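**Cavell bar stock sorting, January progress report**
Prepared by Qusai Geagea for the Standum program office

## Status

Work in the January period covered bar stock storage and bin layout in the Fakhoury building. The layout task is complete. The labeling task is open and carries into the next period.

## Bar stock and bins

Red bar stock is now kept in deep rectangular grey bins in place of the open shelving used last year. The bins hold the bars flat on the floor of the container, with no dividers. Dividers were tried in 2 bins and removed, as the bars caught on them when lifted at an angle.

Bars are placed without a set orientation. The earlier procedure called for all bars to lie parallel to the long wall, and this added handling time at every refill — about 20 minutes per shift by the floor log. The requirement has been dropped from the Ballel work instruction.
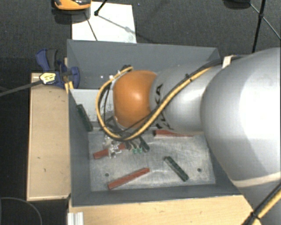 Refill is now triggered by a low bin level, checked at the start of each shift. The trigger level was set low on purpose, as a shallow layer keeps the bars apart and makes damaged pieces easier to find. Bent or chipped bars go to the reject tray and are entered in the log by lot.

## Open items

- Lot labels for the bins. The first set peeled at the corners and a heavier stock is on order.
- Cleaning interval. Dust collects in the rear corners, and the present interval of 4 weeks is too long.
- Floor liner. Samples from Ballel have been requested but not received.

## Budget and next period

Spending is within the approved amount. The order for 12 additional bins is on hold until the liner decision is made, as the liner affects usable depth. A revised handling instruction will be sent to Standum with the next report.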